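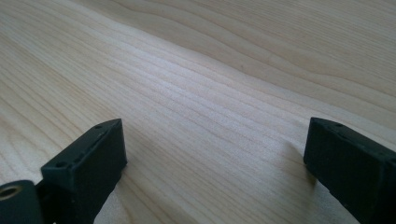
Bench Joiner (full time, permanent)

Gekedel Joinery, Ballarat, Victoria

Gekedel makes kitchens, built-in shelving, tables and the odd staircase for houses and small offices across the Central Highlands. We are looking for a bench joiner to start in August. The job is day shift only, based in our workshop, with occasional site work when a fit-out is running behind.

About the workshop

There are 17 of us, including two apprentices and the office. Machining is at the back of the building, benches are along the north wall, and finishing has its own room with extraction. Most of our work is in solid timber and veneered board. We do very little laminate and no flat-pack assembly.

You would report to Everett Whitfield, the workshop manager. Everett sets the job list each morning at 7.15 and each joiner then runs their own jobs from cutting list to sanding. You will have your own bench and a lockable cupboard.

What you will be doing

Reading drawings and cutting lists, and telling the drafting desk when something won't fit.
Selecting and matching boards for tops, doors and drawer fronts.
Machining on the panel saw, planer thicknesser, spindle moulder and wide-belt sander.
Making and fitting joints, carcasses, doors and drawers.
Gluing up and flattening tabletops.
Preparing pieces for the finishing room.
Helping to load the truck when a big job goes out.
Showing apprentices how to do a task, and checking it afterwards.

Board matching takes up a fair part of the week. Our customers pay for pale timbers with plenty of figure, and a badly placed joint shows. If you find that sort of work slow and annoying, you probably won't like it here.

What you need

A trade certificate in joinery, cabinet making or furniture making, or an overseas qualification that has been recognised in Australia.
At least three years on the bench after finishing your time.
Safe, confident use of fixed machines, including the spindle moulder.
Your own hand tools, kept sharp. We supply power tools.
A current driver's licence.
A white card, or willingness to get one before you start.

It would help if you have worked with veneers, have hung sliding doors or can use drafting software. None of these is required. The current job is a run of meeting tables for Sturkar, so experience with large tops would be useful in the first few months.

Pay and hours

Pay is above the award and depends on experience. We will talk about the figure at the interview and put it in writing before you give notice anywhere. Superannuation is paid on top. Ordinary hours are 7.00 am to 3.30 pm, with an early finish once a fortnight. Overtime is offered before Christmas and is voluntary. Four weeks' annual leave applies, and the workshop closes for two of those weeks over summer.

We pay a tool allowance, wash the workwear and cover the cost of first aid training. Offcuts too small for stock can be taken home once Everett has had a look through the bin. There is parking in the yard, and the bus stop is around 100 metres from the gate.

How to apply

Send a résumé of no more than two pages, with photos of two or three pieces you made yourself. Tell us which parts were your work if it was a shared job. A cover letter is fine but you don't need one. Email it to Daithí Costello in the office, or drop a paper copy at the front counter between 8.00 am and 3.00 pm.

Shortlisted applicants will be asked in for a paid half-day trial. You will make a small dovetailed drawer from our drawing and then have a chat with Everett and Daithí over lunch. Bring safety boots and your own chisels. Two referees will be contacted after the trial, and only with your permission.

We answer every application. No agencies, please.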